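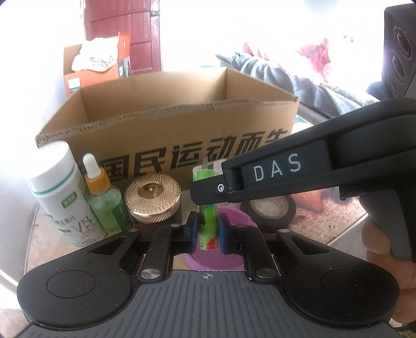
Dating Home Sewing Patterns
Week 2 handout, Dress History from Printed Sources
Dilwyn Parri
September 10, 2020

These notes cover the second session and replace the sheet in the course packet. Read them before you come to the Sorensen collection, as we will start handling envelopes right away.

Why date a pattern at all

Most paper patterns made before the 1950s carry no date. The companies wanted a design to stay in the catalog as long as it sold, and a printed year would have made it look old in the drawer. A dress in a museum can often be placed within a few years from its cut and fastenings. A pattern is harder, since the drawing on the front may be later than the pieces inside. Some firms put a new drawing on an old number when hemlines moved.

For this course we use three kinds of evidence: the envelope, the tissue, and outside sources such as counter catalogs and magazine pages. Write down what each one tells you separately before you settle on a date. If they disagree, say so in your entry.

The envelope

Start with the number. Each company ran its own series, and several of them went back to low numbers when they ran out of digits. A number on its own is no use unless you know which run it belongs to. The Plunach series is a good case for beginners. It restarted once, and the second run can be told apart by the narrow border on the front.

Next look at the size and bust measurement. This is the most useful check for American women's patterns. In the 1940s a misses' size 12 was drawn for a 30 inch bust. After the change of 1956 it was drawn for 32 inches, and after the change of 1968 for 34. If the envelope says size 12, bust 32, you are most likely between those two dates. Half sizes and juniors followed their own tables, so don't use the misses' figures for them.

Price comes third. Prices went up slowly, and a reprint might keep the old one. Handwritten or stamped prices belong to the shop and should be recorded as such. A Canadian price printed next to the American one is worth copying down too.

Last, look at the figures. Hair, shoes, gloves and hats were kept current by the artist even when the dress was plain. An apron or a nightgown pattern might be in print for ten years, and the hair is sometimes all you have to go on. Be careful with older women's styles. They were drawn with longer skirts and smaller hats, and students tend to date them too early.

The tissue

Early tissue is unprinted. The pieces are marked with punched holes and notches, and the key to the holes is on the instruction sheet. Printed tissue came into use with one large company around 1920 and with others much later, so an unprinted pattern can be from the 1950s. Do not write "unprinted, therefore early" in your entry.

Check whether the pieces match the envelope. In used patterns they often don't. Tissue from one dress ends up in the envelope for another, usually by the same maker and in the same size. Lay out the bodice front and the sleeve and compare them with the layout diagram. If they are wrong, stop there and note it.

Look for alterations as well. A folded and pinned bodice, a pieced-in strip at the hip or a pencil line below the waist tells you about the person who used it. Leave old pins where they are and tell me if they are rusting into the paper. 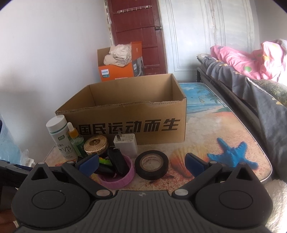

Roll of black electrical tape on a tabletop with a beach scene.

Outside sources

Counter catalogs are the best evidence and the hardest to find. Shops were expected to throw them out when the new one came. The Likcombe library has a short run, on microfilm only, and you need to ask for it at the desk. Home magazines with a pattern page are easier to get. Match the number and the drawing both, since a new drawing on an old number will mislead you here too.

Newspaper mail-order patterns are a separate problem. They were sold through a box number, and the mailing envelope sometimes has a postmark. A postmark gives you the day the pattern was sent and nothing about when it was designed. Record it as "mailed by."

The Sorensen collection

The collection holds 2,176 patterns, mostly from one dressmaker's workroom in Tranham and the stock of a dry goods store that closed. The two sources were mixed before they came to us. We will work from a group of 200 that have been flattened and numbered. Each pair takes one folder. Bring a soft pencil and a cloth tape measure. Pens stay in your bag.

Your entry should give:

Company and number
Size, bust and printed price
Envelope condition
Tissue printed or unprinted, cut or uncut
Pieces present and missing
Date range, with the evidence for each end

A range is fine. "1946 to 1949" with good reasons gets full marks, and "1947" without them does not.

For next time

Complete two entries and hand them in at the start of the session. One should be for a dress or suit and the other for something that changed slowly, such as an apron, a robe or a man's shirt. The long paper is due in October and the topics will go up on the course page.

3 comments
Shared 11 times

Contact the instructor | Copyright Dilwyn Parri | Back to top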